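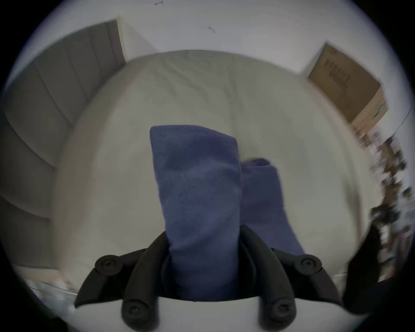
Hoslow, 2023-11-26

Projects > Sport Studies > Term Reports

Search this site Enter keywords Go

Who Bats at Three? Selection in a Small Cricket Club
Mali Kneath

My project set out to learn how Hastby Cricket Club picks its second team. I had expected a system. The captain, when I asked to see it, showed me his phone, which had 2 percent battery left and a list of people who had not replied.

I followed the club from May until the end of the season. I sat in on selection nights, kept the scorebook when the regular scorer was away, and interviewed anyone who stood still. The coach gave me the old scorebooks, which were in fair condition apart from the one used to prop up the sight screen.

My first question was whether runs earn a player a higher place in the order. They do, slowly. A batter who made 100 against Watkins moved up one spot the next week. The man he replaced moved back above him the week after, having offered to drive.

My second question was whether bowlers are chosen for wickets or for economy. The captain said economy. The scorebooks say he picks whoever took wickets last Saturday, and then complains about the wides. I put this to him and he asked if I could bowl.

The best game I saw was the cup match against Curance. Hastby needed 200 and got there with two wickets left, mostly through a number nine who had been listed as a reserve. He was dropped for the next match because he had a wedding to go to. It was his own.

Limits of the study: I watched one club for one season, and I fielded twice when they were short. My dropped catch at Curance is in Appendix B, at the captain's request.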